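Notes on Household Water Testing in Haston
13 August 2022

This page has in past years dealt mostly with the garden. The present entry concerns the private well that serves my house, and the testing of well water in Haston generally. Several readers have written to ask how the matter is handled in this district, and a single written account seems preferable to separate replies.

Haston has 438 households. Of these, 334 are connected to the supply line from Momlow, and the remainder draw water from wells on their own land. The wells are of differing ages and depths. Mine is 62 feet deep and was in use when I bought the property. The deed mentions it in one line and gives no date.

A household on the Momlow line receives a yearly statement of water quality with its bill. A household with a well receives no such statement, and the owner is responsible for arranging any tests. I did not understand this fully for my first few years here. The water was clear and tasted good, and I took that to be sufficient. Clear water may still contain nitrate or bacteria, and neither can be judged by taste.
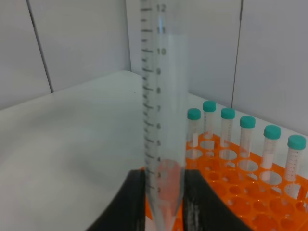

My own practice is now to test twice a year, once in early spring after the thaw and once in June. The spring test covers bacteria and nitrate. The June test covers the same two items and adds hardness, iron and pH. Samples are taken from the kitchen tap, with the aerator removed and the cold water run for several minutes beforehand. The bottle supplied for the bacteria sample should not be rinsed, as it contains a small amount of powder that is needed for the test. I rinsed mine the first year and had to request another.

Bottles must be kept cool and delivered on the day they are filled. From Haston this means the drop-off counter at Vass, which closes at noon. Residents on the north side of the district may find the road through Mastirska quicker, although the bridge there is limited to one lane at present. Payment is made at the counter. The form asks for the well depth, the type of casing and the distance to the nearest septic field, and it is advisable to have these written down before leaving home.

Results arrive by mail. The sheet lists each item tested, the amount found and the limit that applies. My nitrate figure has stayed well under the limit in every test to date. Iron has been high twice, both times following a dry spell, and the stains in the laundry sink had already suggested as much. I have since fitted a sediment filter where the line enters the house. The cartridge is replaced each season, and the old one is kept in the shed for comparison until the next is removed.

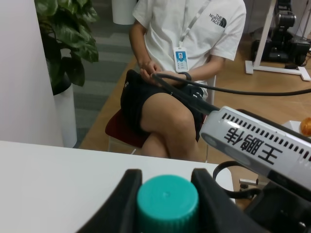
Seated, with white lanyard and ID badge.

Two further points have been raised in correspondence.

The first concerns shock chlorination. This is a reasonable step after a well cap has been opened or a pump replaced, and the water should be tested again once the chlorine has cleared. It does not correct a cracked casing or a cap that admits surface water. Owners who receive a second poor result should have the well inspected before treating it again.

The second concerns records. I keep every result sheet in a folder with the pump receipts and a sketch of the line from the well to the house. The previous owner left no papers of this kind, and locating the line required two afternoons and a good deal of digging along the fence. A copy of the sketch is now taped inside the door of the pump closet.

The spring results for next year will be posted on this page when they are received. Questions about the form used at Vass may be left in the comments below.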